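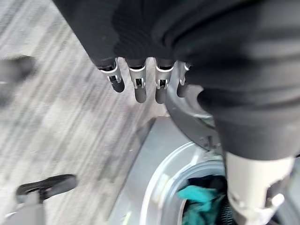
**洗濯室にロボットが来て半年、仕事が減ったのか増えたのか分からない**
カテゴリ:現場の雑談 > 施設・宿泊・クリーニング

---

**すすぎ二回** 投稿者

宿泊施設の洗濯室で働いています。業務用の大型機が並ぶような工場ではなく、家庭用に毛が生えた程度のドラム式で、館内着とタオルとスタッフの制服を回している部署です。

2月にGondonという腕のついたやつが入りました。洗濯物をつかんでドラムに入れる、終わったら出す、かごに移す。導入の説明会では「皆さんは付加価値の高い業務に専念できます」と言われました。洗濯室における付加価値の高い業務とは何か質問したところ、「それを皆さんと一緒に考えていきたい」とのことでした。半年考えていますが、今のところ、ポケットの中身を出す係です。

愚痴だけでもないんです。腰は確実に楽になりました。濡れたタオルを引っぱり出す動作が一日から消えただけで、帰りに駅の階段を普通に上れます。ただ、楽になった分がどこへ行ったのかというと、シフト表の空欄になりました。前は二人で入っていた朝番が一人です。

同じように自動化が入った職場の人、どう折り合いをつけていますか。

---

**のり付け強め**

クリーニング工場です。うちはSircombeのたたみ機が先に入って、腕はまだ。

「付加価値の高い業務」は全国共通なんですね。うちではたたみ機に入らない形の服を手でたたむ業務がそれでした。要するに面倒なやつだけ人間に残ります。前は簡単なシャツで手を休めながら面倒なワンピースをやっていたのに、今は朝から晩までワンピースです。一枚あたりの時間が延びたと面談で言われたときは、さすがに黙って天井を見ました。

---

**黒いTシャツ部**

> 面倒なやつだけ人間に残ります

これは首が取れるほどうなずく。

飲食チェーンの裏方で、制服とエプロンが真っ黒です。ロボットは黒い布の塊が苦手だと最初に聞かされていて、実際、どこまでが一枚なのかで長考に入ることがある。でも人間だって、黒い服の山から黒い靴下を探すときは長考に入りますよ。そこは責めないでやってほしい。

---

**配管の人**

導入する側の仕事をしているので、少し肩身の狭い立場から書きます。

朝番が一人になったのは機械のせいではなく、決めた人がいるからですよ。提案書に人員削減の項目を書かないと稟議が通らない会社が多くて、こちらも書きます。書くと本当に減らされます。「身体負担の軽減」だけで予算が下りた案件は、私の担当では一つもありません。

---

**すすぎ二回** 投稿者

> 配管の人

正直に書いてくれてありがとうございます。ちなみにうちの稟議書を見せてもらったことがあるんですが、「身体負担の軽減」は最後のページの備考欄にいました。

---

**夜勤あけ**

病院の委託で働いています。自分は賛成派です、すみません。

洗濯の仕事を十年以上やって、両方の手首を痛めました。ロボットが遅いだのつかみ損ねるだの、休憩室では毎日悪口大会ですが、遅くていいんですよ、こっちが座っていられるなら。昔のやり方が良かったという人は、たいてい昔のやり方をもうやっていない人です。

一人体制については、それは困ると思います。でもそれはロボットへの文句にしないで、上に言ったほうが早い。

---

**のり付け強め**

> 昔のやり方をもうやっていない人です

刺さる人が多そうなのでそっとしておきますが、私は今もやっています。ワンピースを。

あと「座っていられるなら」が引っかかりました。座らせてもらえてます? うちは椅子が撤去されました。たたみ機の横に人が座っていると、見学に来たお客さんの印象が悪いそうです。機械は固定されて一歩も動かないのに、隣の人間は立っていろという話です。

---

**夜勤あけ**

うちは椅子あります。背もたれはないです。

---

**二代目クリーニング**

町の店をやっています。雇う側で、従業員は少ないです。

営業さんがShiという別の機種を持ってきて、一か月試しました。結論から言うと返しました。性能がどうこうというより、店が狭い。腕が動く範囲に床のテープを貼ったら、パートさんが通れるのが横歩きの幅になりました。「カニになった気分」と言われ、翌週には全員が黙ってカニになっていたので、これはいかんと思って返しました。

ただ、求人を出しても応募が来ないのも本当です。時給を上げて、それでも来ない。ロボットが仕事を奪うと言われても、うちの場合、奪ってもらう相手が最初からいないんですよ。次にもう少し細いのが出たら、また借りると思います。

---

**黒いTシャツ部**

> 全員が黙ってカニになっていた

現場の適応力を甘く見てはいけない。

うちも最初は「ロボットに合わせるなんて」と言っていたのに、今ではみんな、かごの置き場所を指一本分まできっちり揃えます。店長が何年言っても揃わなかったかごです。

---

**新人です**

質問していいですか。来月からホテルの洗濯室で働く予定で、面接で「Zundnessの操作もお願いします」と言われました。操作って難しいですか。機械は詳しくないです。

---

**すすぎ二回** 投稿者

> 新人です

うちはGondonなので画面は違うと思いますが、操作そのものは始める・止める・やり直す、でほぼ終わりです。難しいのは止めどきのほうです。

布が引っかかったまま続けようとしているとき、見守るか止めるか。早く止めると「もう少し任せてみて」と言われ、遅いと「なんで止めなかったの」と言われます。人間の新人を教えるときと同じですね。私もよく両方言われました。

実用的なことを書いておくと、

- 緊急停止ボタンの場所は、初日に自分の手で触って覚える
- ポケットは必ず全部見る。ティッシュを見逃すと一日が終わる
- ドラムの口のゴムに布がはさまっていないか、扉を閉める前に目で見る
- 動いている腕の下に手を入れて「ちょっとだけ直す」をやらない

最後のは、慣れた人ほどやります。私も一度やって怒られました。

---

**配管の人**

> 動いている腕の下に手を入れて

これは本当にやめてください。止めてから直して、再開。止めた回数で人を評価する現場がたまにありますが、それをやると誰も止めなくなります。もしそういう集計表が壁に貼ってあったら、導入業者に言いつけていいです。こちらから言ったほうがなぜか聞いてもらえます。

---

**のり付け強め**

貼ってあります。

---

**配管の人**

業者に言いつけてください。

---

**夜勤あけ**

新人さんへ。機械に詳しくない人のほうが向いてる気がします。うちで一番うまいのは、スマホの文字を最大にしている先輩です。音で分かるらしくて、引っかかる前に立ち上がってます。背もたれのない椅子から。

---

**帳簿だけ見てる**

空気を読まずに数字の話をします。施設管理の事務方です。

うちの洗濯室では一日に500枚のタオルが出ます。そのうち200枚を機械側に回して、残りは人がやっています。現場からは「全部やらせないなら意味がない」と言われ、上からは「なぜ全部やらせないのか」と言われ、珍しく両者の意見が一致しました。

回せない理由は単純で、機械は人より遅いんです。夜に動かせばいいと提案したら、夜間は無人にできない規則があると分かり、夜に機械を見る人を募集することになりました。無人化のための求人です。私が文面を書きました。

---

**黒いTシャツ部**

無人化のための求人、応募したい。

---

**二代目クリーニング**

時給を教えてください。うちのパートさんには見せないでください。

---

**すすぎ二回** 投稿者

数字が出たのでうちも書きます。記録をつけ始めて最初の週、私が呼ばれて直しに行ったのは19回でした。先週は7回。減ったのは機械が賢くなったからだと報告書には書いてあります。

私の見立てでは半分くらいは、こちらが先回りして洗濯物をほぐしてから置くようになったからです。丸まったまま出てくる館内着を一枚ずつ開いて、つかみやすい山にしておく。業務一覧に載っていないので、これをやっている時間は書類上、私は何もしていません。

---

**のり付け強め**

それです。それを面談で言ってください。「何もしていない時間」に名前をつけて一覧に載せてもらうんです。うちは「前整え」という名前で申請して、通りました。通った途端に目標時間もつきましたけど。

---

**夜勤あけ**

> 通った途端に目標時間もつきました

そういうところだぞ、と会社に言いたい。

でも載ったなら人数の根拠にはなりますよね。一人体制を戻す話をするなら、そこからじゃないですか。

---

**配管の人**

なります。稟議を書く側からすると、作業名と時間が書いてある紙が一番強いです。「大変です」は残念ながら備考欄行きです。投稿者さん、一週間だけでいいので、ほぐしにかかった時間もつけてみてください。書式が要るなら送ります。

---

**すすぎ二回** 投稿者

書式ください。お願いします。

ちなみに説明会のときの「付加価値の高い業務を一緒に考える会」、まだ一度も開かれていないので、その紙を持って開催を申し込んでみます。議題は前整えと朝番の人数と、あと椅子。

---

**新人です**

皆さんありがとうございます。ポケットとボタンの場所と、椅子の有無を確認してから入社します。

---

**のり付け強め**

背もたれもね。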